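# Zip bags, two hands and the question of the robot

*May 2019, from the kitchen tips pages*

Every time I write about food storage, somebody asks whether a machine will be doing it for us soon. I do understand the wish! I've got a drawer of half-used bags at Jutorcombe that would try the patience of a saint, and I'd gladly hand it over to anything with fingers. So this month the tips come with a bit of robot-watching mixed in, and I hope you'll bear with me while I get from one to the other.

A vacuum that trundles round the skirting boards is one thing. A floor stays where you left it. A zip bag is slippery and see-through, it flops over whenever you let go, and the strip you need to find is a few millimetres wide. You and I do it by feel while talking to somebody in the next room.
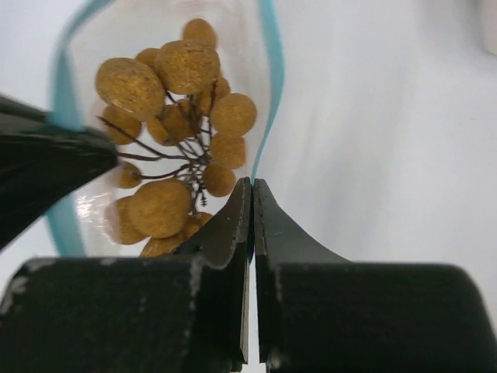 *A corner of a clear bag, held between two gripper fingers.*

Now, the bag itself. Don't fill it to the top. I leave 3 cm clear below the zip, and for nuts or small biscuits I weigh out 300 g at the very most for a middling bag (my last lot of almonds came to 286 g, and that was quite plump enough). Fold the mouth outwards like a cuff before you fill it, so crumbs don't lodge in the track. If they do, wipe the groove with a dry pastry brush. A damp cloth only turns them to paste.

When it comes to closing, start at one end, pinch hard, and hold that end still while the other hand travels along. 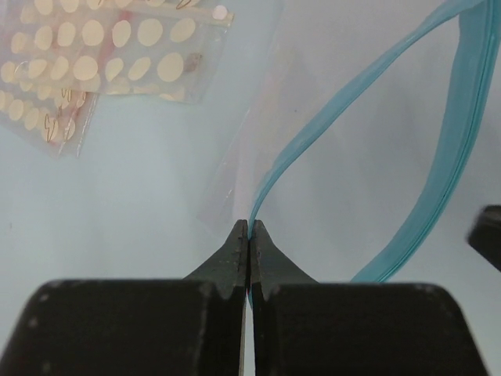 That first pinch matters more than people think. If the two halves of the strip aren't lined up at the start, you can run your thumb along the whole length as many times as you like and still have a gap at the far corner. My old neighbour Genivaldo Bragança used to close his with the bag hanging in the air, one hand at each end of the zip, and give it a gentle tug sideways to straighten the strip before pressing. I thought it was fuss until I tried it, and now I do it every time.

It does need two hands, mind you, and I'd say the same goes for a machine. One arm can pick a bag up well enough. To open or close the thing you want something to hold and something to pull, with both sides agreeing on how hard. 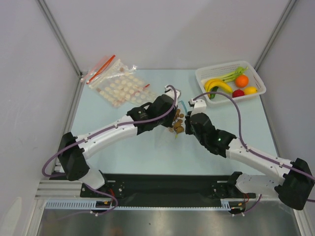

Pulling too hard is how most of us split a bag down the side seam. If yours is stiff, warm the strip between your palms for a moment. Bags straight out of the freezer are the worst for this; let them stand a few minutes, then open from the corner and work inwards.

For anything crumbly, lay the bag flat, press the air out with your palm from the bottom upwards, and close all but the last inch. One more press, then seal. Go gently over round biscuits, which will roll up towards the zip and get in the way just as you reach it.

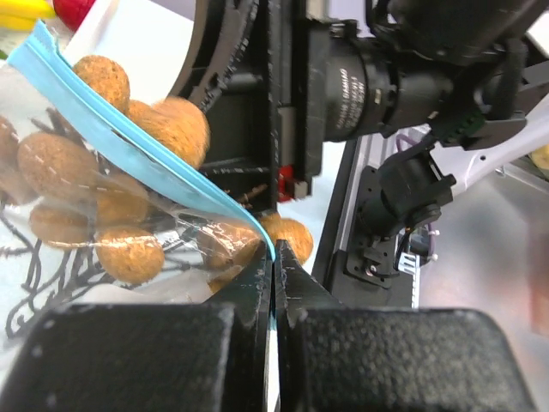
## So, can a machine do it yet?

My own feeling is that it's a job for patient people a while longer. Arms with two plain fingers can take hold of thin plastic, and I find that rather marvellous. Doing 26 assorted bags on a Sunday evening, some sticky, some with a torn zip and one with the label rubbed off, is what I'd want to see before I cleared a space on the worktop.

## While you're waiting

- Write the date on the bag before you fill it. A pen skids on a lumpy surface.
- Wash bags inside out and dry them over a wooden spoon stood in a jug.
- Throw out any that have held raw meat.
- Store the empties flat, zips all facing the same way, in an old envelope box. I last sorted mine in December and it's still tidy, more or less.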